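Looking after cycling kit in a wet month
September 17, 2021
By Sveva Mazza

Most touring clothes are ruined at home, in the wash or on the radiator. The road does less damage than people think. What follows is how I deal with a bag of wet kit after a ride, and what I carry so there is less of it to deal with.

Empty the bags the same evening. A wet jersey left in a pannier overnight will smell, and the smell is hard to shift later. If you are too tired to wash anything, at least hang it over the bath. Turn gloves inside out as far as the fingers will go. Take the insoles out of your shoes and push newspaper into the toes, then change the paper before you go to bed.

Rinse off grit before anything goes in the machine. Road dirt is mostly fine sand, and it wears away at the seat of your shorts if it goes round the drum with them. Use cold water and the shower head.

Wash at 30 with a small amount of plain liquid. No fabric softener. It coats the fibres and after that the jersey holds sweat against you. I made this mistake for a whole August and thought I had bought a bad jersey. Two washes with no softener and a cup of white vinegar in the drawer brought it back.

Do up zips and close any hook-and-loop tabs, or put the item with the tabs in a net bag by itself. One open cuff on a rain jacket will pull threads from everything else in the load.

Waterproof jackets need washing too. People leave them for years thinking they are saving the coating. Use a soap made for the job, rinse twice, and if the label allows it give the jacket a short spell in the dryer on low. Drops of water should then sit up on the cloth. If they soak in and leave a dark patch, it needs reproofing. My old Daston jacket has been reproofed every spring and still keeps the rain out at the shoulders. The elbows are less good.

Cloths and small things get their own place at home. I used to keep them in the tool drawer, where they picked up oil and then passed it on to a clean frame. Keep cloths for the chain and cloths for everything else well apart. Old face cloths are best for wiping down a frame, as they hold water and wring out easily. Anything with a waffle weave dries fast. 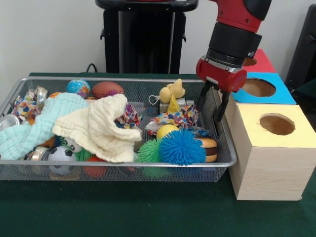 A wire basket lets the air get to cloths.

Chain rags should be dried flat outdoors and then thrown away when they are stiff. Don't put them in the washing machine and don't leave them bunched up in a shed, as some oils can heat up by themselves in a heap of cloth. I cut mine from worn-out T-shirts and get a dozen from one shirt.

Wool base layers go over the back of a chair or flat on a towel. To get most of the water out, lay the top on a dry towel, roll the two together and kneel on the roll. This works just as well in a hostel as at home. Csaba Kovács showed me it on the ride from Zutidham to Mösli, 511 km, with rain on all but one of the days, and I have done it ever since.

Saddlebags and panniers should be left open and upside down until the seams are dry. The seams take longest. If there is mould already, brush it off outside, sponge with weak vinegar and leave in the sun.

Shoes: never on a radiator. The glue goes and the sole starts to lift at the toe. A fan on a low setting does it overnight. Wipe the cleat bolts and put a dab of grease on them twice a year, or you'll be drilling them out.

For the road, this is what I carry to stay warm when the weather turns halfway through the day:

One dry base layer in a sealed freezer bag, not touched until the riding is finished.
Thin wool gloves. They are warm enough when damp.
A shower cap for the helmet.
A light gilet that packs into its own pocket. Mine weighs 100 g.
Two plastic bags to go over socks, inside the shoes.

Put the gilet on at the top of the climb, before you start down. Once you are cold it takes a long time to get the heat back, and stopping at the bottom to dress is too late. On the Dalell road you lose all your height in 34 minutes and there is no shelter until the village.

Last thing, the washing line. Hang jerseys by the hem so the pockets drain. Hang bib shorts by the straps with the pad facing out, in the shade if it's hot, and bring them in before the evening damp.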